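Ce site utilise des cookies pour mesurer son audience. Accepter | Paramétrer

# Kivside : rangement de boîtes sur étagère

Temps de lecture : 3 min

Kivside regroupe des enregistrements courts autour d'un petit rangement de cuisine : une étagère en fil blanc, posée sur une table claire, et des boîtes alimentaires en plastique. Version du 21 décembre 2018.
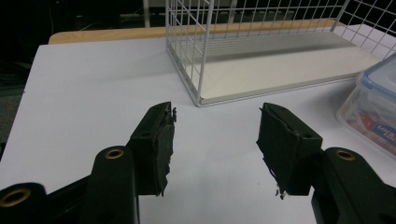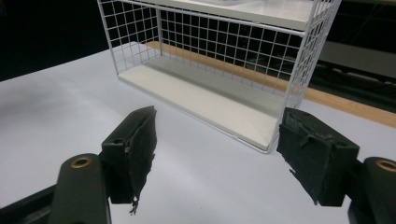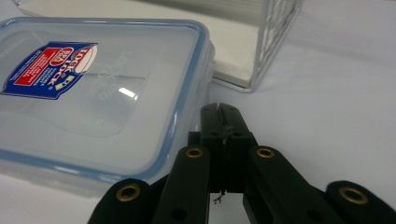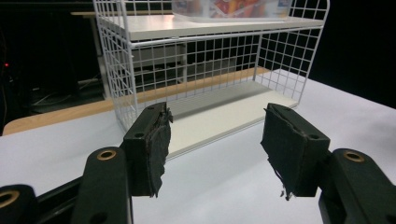

## Contenu

Le jeu compte 157 séquences et plus de 4000 images. Chaque séquence porte sur une seule action : poser une boîte, la reprendre ou la changer de niveau. Les séquences interrompues sont conservées dans le dossier `incomplet`.

## Organisation

- `sequences/` : un dossier par action
- `notes/` : fichiers texte, un par séquence
- `objets.csv` : liste des boîtes et de leurs dimensions
- `incomplet/` : même structure que `sequences/`

Le fichier `objets.csv` utilise le point-virgule comme séparateur. Les dimensions sont en millimètres, couvercle compris. Aucune boîte de la liste ne dépasse 300 mm de long.

## Annotations

Trois champs sont remplis à la main : l'objet, le niveau de départ, le niveau d'arrivée. Le niveau `0` désigne la table, `1` la tablette du bas, `2` celle du haut. Une boîte posée de travers est notée `biais`, même si elle tient.

## Limites connues

Les plastiques transparents se détachent mal sur les surfaces blanches. Le lot Daher a été annoté avant le lot Madent et ses notes sont plus courtes. Quelques noms d'objets y sont encore au pluriel.

## Licence

Usage libre pour la recherche, avec mention de Dallero.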